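Havby Cloths: a small record of folded, rolled and bundled household fabric

README, last edited 30th October

What's in here

Havby Cloths is a set of pictures of soft things lying on tables: towels, muslins, napkins, dishcloths and a few items whose owners couldn't agree on a name for them. There are 1,904 pictures and a plain text file of notes. The set was put together at Florthorpe and first shared in September under the name Hukero. The old name still turns up in some of the file headers. It means nothing and you can ignore it.

Why we made it

Most advice on folding cloth comes with pictures of gray towels in perfect thirds. We doubted that anyone's drawer looks like that for longer than an afternoon. We also doubted the claim, repeated in every storage guide we read, that rolling saves space over folding. So we collected cloth as people leave it. Whether the result settles anything is another matter, and we would be wary of anyone who says it does.

Labels

Each picture has one main label:

flat: lying open, no more than one fold
folded: edges more or less lined up
rolled: a visible roll, tied or not
bundled: gathered or crumpled, tied or not
unclear: see below

There is a second field, "held", for anything that goes around the cloth, such as a band, tape, string or ribbon. It takes yes, no or maybe. Please don't read "held" as "tidy". An early version of the notes did, and it made the numbers look much better than they were.

How far to trust the labels

Less than you'd like. Two people labeled everything separately and disagreed most over rolled and bundled. A loose roll and a neat bundle are close to the same thing, and we never found a rule that survived a whole morning of labeling. Where they couldn't settle it, the picture went to unclear. There are 99 of those. If your work depends on the line between rolled and bundled, look at the pictures yourself before you quote a figure.

Material is worse. The fabric field was filled in by eye. "Muslin" in that column means "looks like muslin to the person typing". Nothing was checked against a care tag.

The Fang sheet

Fang is our name for the separate sheet of 60 hard cases, picked for patterned cloth where the print hides the folds. Flowers and leaves are the usual trouble. A motif that disappears into a crease can pass for two smaller motifs, and anyone counting layers by the pattern will get it wrong. Plain white cloth has the opposite problem in bright light, when the folds fade out.

One entry, with its notes as filed:

label: bundled
held: yes
cloth: white, quilted look, printed with a mustard-yellow flower and green leaves
band: bright yellow, glossy, tape or ribbon
surface: light wood tabletop, cable hole toward the back
remarks: one labeler wanted "rolled" on account of the rounded end by the band. Overruled, the rest is too crumpled. Small gray metallic piece under the band, maybe a clip. Left out of the "held" count. 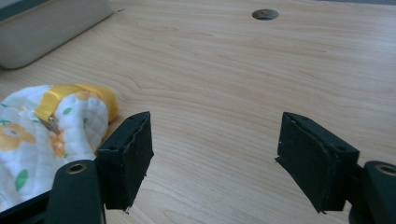 Known problems

Wood tables are overrepresented. So are baby cloths and kitchen towels, and there is very little bed linen, which doesn't fit on a table anyway.

Size is not recorded. Several users have tried to work it out from nearby objects. We don't recommend it.

The set can't tell you how long a bundle stays bundled. Each cloth appears once, so before-and-after claims have no support here.

Use

Free for any purpose, including arguing with storage guides. If you correct a label, send the old value along with the new one and say what changed your mind. Corrections that only say "obviously folded" will be left in the queue.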